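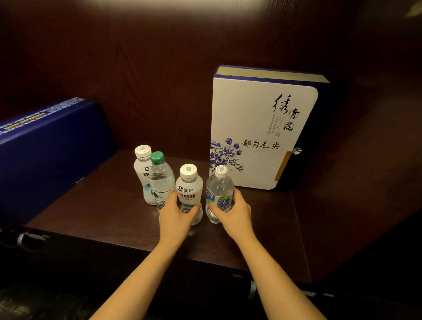
Two hands on two of the bottles, dark wood shelf, tea box standing behind.

Shelf tips for people writing the software

Tidying a drinks shelf makes a good first job for a two-arm controller. These tips come from our own work on the Stesteo planner, last revised August 2019.

Clear bottles. Depth readings go straight through clear plastic and land on the back wall. Find the cap and the label first, then fit the body between them. White opaque bottles can go through the normal pipeline.

Caps. A printed code on a cap is handy for telling bottles apart from above. Don't use it for height, as the corners jump about at shallow angles.

Grip height. Aim for the lower half of the body when bottles stand close together. Set the closing speed to 40 mm per second and stop on contact. A full bottle and a half-empty one need different force limits, so keep both in the settings file.

Two arms. Plan them as one problem. If you plan the left and then the right, the second arm will wait or take a silly route. Namberg users can switch this on under "joint planning". In Flikico you have to merge the two groups by hand.

Back wall. Add it as a solid with 2 cm of padding. Do the same for any tall box leaning on it, and mark the box as movable or a knock will throw an error.

Timeouts. Give the planner 60 ms per step. At 37 we had dropped plans whenever a label was half covered by a hand.

Save the log before changing anything. The Rozīte viewer opens it without conversion.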